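Can a machine put the crockery away yet?

Posted in Home and Kitchen > Appliances and gadgets

puketti_road

I help run the kitchen at a community hall in Wulcombe. We do a lunch club and a few evening bookings, and after each one there is a lot of crockery to wash, dry, sort and put back. The washing side is fine, we have a pass-through dishwasher and it does a rack in a few minutes. What takes the time is everything after that. Somebody has to empty the racks, put like with like, stack it and get it back on the shelves.

I keep seeing clips of robot arms doing kitchen jobs, and one of our members has asked me whether we could get one for the unloading. We have a small equipment grant to spend by February. I said I would find out.

So, is there anything on sale now that can take mixed plates, dishes and bowls out of a rack or off a worktop and stack them without breaking them? If not, how far off is it? I don't need it to be quick. It could run after we have all gone home. We have 449 pieces on the inventory, nearly all of it plain catering china, plus a few odd donated bits.

Thanks in advance.

41 people found this useful

hegyi_bench

Short version: not for a hall kitchen, and I would not spend a grant on it this year.

Longer version. I work in a small machine shop and we have had an arm loading blanks into a lathe for five years. It is very good at that. The blanks are all the same, they sit in a tray in the same places, and the arm goes to the same spot every time. If someone puts the tray down crooked it stops and waits for a person. People see that sort of arm working all day and assume plates must be easier, as plates are not heavy and nothing is sharp. They are harder, for the reasons below.
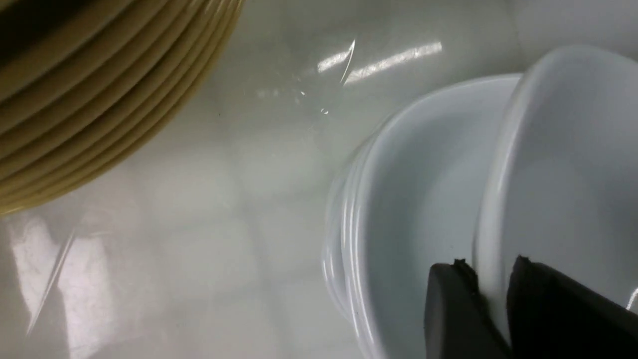 Crockery gives a gripper very little to get hold of. It is smooth, the edges are rounded, and the pieces sit inside one another. Take a deep white dish nested in others of the same sort, with a bigger bowl overlapping it. With one finger inside the dish and the other inside the bowl, the rim you want is in the gap between them, but so is the wall of the piece next to it. Close the fingers and you have to know whether you are holding one thing or two. A person feels that straight away. A machine needs either a decent sense of touch or a lot of practice on that exact sort of pile, and the ones that have the practice are mostly in labs.

Shine is the next problem. Depth cameras do not like gloss. A white dish on a white glossy surface gives you glare and reflections where you want a clean edge, and the software can take a reflection for part of the object. A tan plate on the same surface is easier to pick out by colour, though a tight stack of them is still just a row of rims and you need to get a finger under one of them.

Then there is water. Anything that has come out of the washer has drips on it, and rubber fingertips slip on wet glaze unless they squeeze harder. Squeeze harder on a thin rim and it chips.

What does exist:

Big dish-handling lines for hospitals and canteens. They work, but they want one or two shapes of plate, and they are the size of your kitchen.

Research arms that can unload a rack. The good ones get most pieces right, slowly, with somebody standing by.

Home robots that are advertised as doing the dishes. Read the small print, as quite a few have a person steering from somewhere else for the difficult parts.

If you really want to spend money on that end of the room, buy racks that double as storage. The cups and bowls go through the washer in the rack and the rack goes on the shelf. That takes out a good part of the stacking with no robot at all. We did the same thing with parts trays at work and it saved more time than the arm did in its first year.

As for how far off, I don't know, and I would be wary of anyone who gives you a firm date. For one kitchen with one sort of plate, you might see something you could hire before long. For a cupboard of donated bits, a good deal longer.

flarkell

i disagree a bit, the videos this year are miles better than they were. my cousin saw one at a trade show stacking bowls and it did 10 without dropping any. costs a fortune though. would wait.

tidy_galley

I agree with the racks. We changed over in our school kitchen and it was worth doing.

One thing to add from the practical side. If you do think you might automate later on, start by getting rid of the odd pieces now. Fewer shapes makes life easier for a machine and it makes life easier for people as well. We went from a real mixture down to one plate, one dish and one bowl. Putting away used to take over an hour after a big lunch and it is well under that now. Keep different shapes in separate stacks, and don't let bowls end up leaning on the dishes, as those are the ones that get chipped when someone pulls from underneath.

Also check with your insurer before any arm goes into a room the public can walk into. Ours wanted a guard round a bread slicer, so I can imagine what they would say about a robot.

puketti_road

Thank you all. I had not thought about the shiny surfaces at all, and our worktops are steel, so I suppose that would be just as bad. I will price up the racks and tell our member it is a no for now. Does anyone know if the deeper racks fit a standard 500 mm machine, or do you lose the clearance at the top?

tidy_galley

The base is the same size, it is only the height that changes. Measure from the track to the top spray arm with the door up, and take the tallest bowl with you when you go to look at them.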